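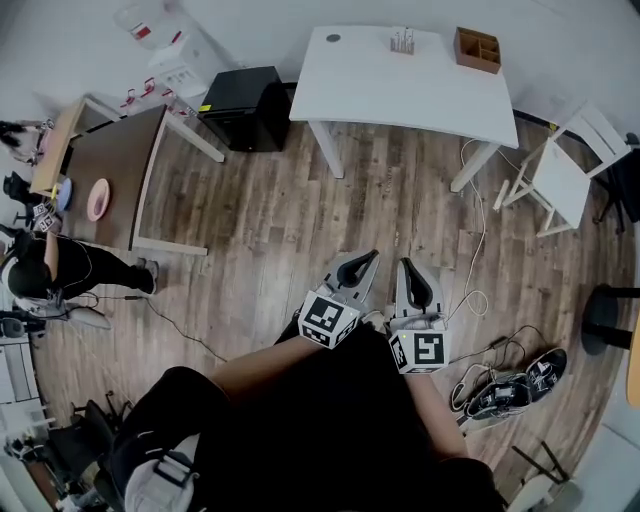 Photo: Trastent Press Office

Trastent to open repair and resale service for household furniture in Palumbo

April
By Ludmila Kuruc, Communications Department

114 shares | 20 comments

Trastent, the regional furniture retailer, has announced that it will open a repair and resale service at its Palumbo store in April. The service will accept tables, chairs, shelving and small cabinets from any maker, and will offer them for sale again once they have been checked and, where needed, repaired.

Customers who bring in an item will be given a written estimate before any work begins. They may then choose to have the piece repaired and returned to them, or to hand it over in exchange for store credit. Credit notes will be valid for 36 months and may be used in any Trastent store. Upholstered goods, mattresses and items with electrical parts will not be accepted in the first stage.

"Many households own a good table that has one damaged leg, and they have had nowhere to take it," said Magdolna Antal, Managing Director of Trastent. "We sold a large share of that furniture ourselves over the years. It is right that we should be able to look after it."

The decision follows a trial at the company's Comotska store, during which over 70 per cent of the items brought in were found to be suitable for repair. Loose joints and worn surfaces were the most common faults. Sebastián Benítez, who managed the trial, will take charge of the new workshop and will lead a team of eight staff.

Spare parts will be supplied by Matance, a maker of fittings and fixings which has worked with Trastent on its kitchen ranges. Under the agreement, Matance will keep hinges, runners, table legs and shelf supports in stock for ranges that are no longer on sale. Parts will also be sold over the counter to customers who prefer to carry out their own repairs. 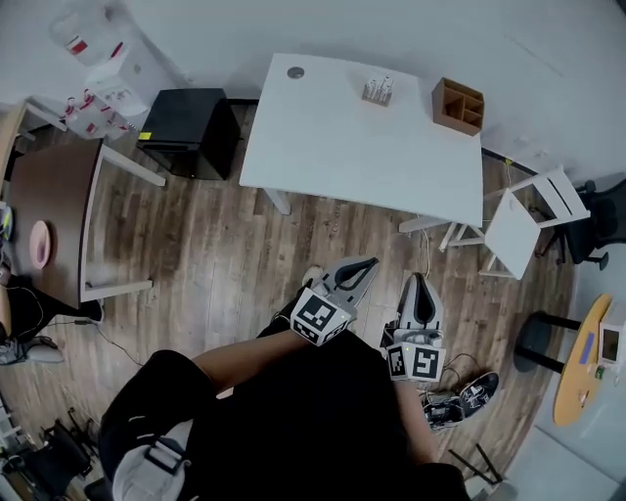

Trastent News, Issue 36

All repaired furniture will carry a label stating the work done and the condition of the piece. Resale items will be covered by a 12-month guarantee on joints and fittings - the same period that applies to display models sold by the company at present. Marks that do not affect use will be left as they are and noted on the label.

"We were asked during the trial whether every scratch would be removed," said Mr Benítez. "Our view is that a clear description and a fair price serve the customer better than a new coat of varnish."

The workshop will occupy the former goods-in area at the rear of the Palumbo store, with a separate entrance from the car park. Collection from home will be available within 20 kilometres of the store for a fixed charge. Customers are asked to book a time in advance for larger items, either at the service desk or by telephone. The desk will open at 9.30 am.

Trastent will review the service after its first year and will then decide whether to extend it to further stores.

Media enquiries should be addressed to Ludmila Kuruc, Communications Department, Trastent.

This website uses cookies to improve your visit. By continuing to browse, you accept our use of cookies.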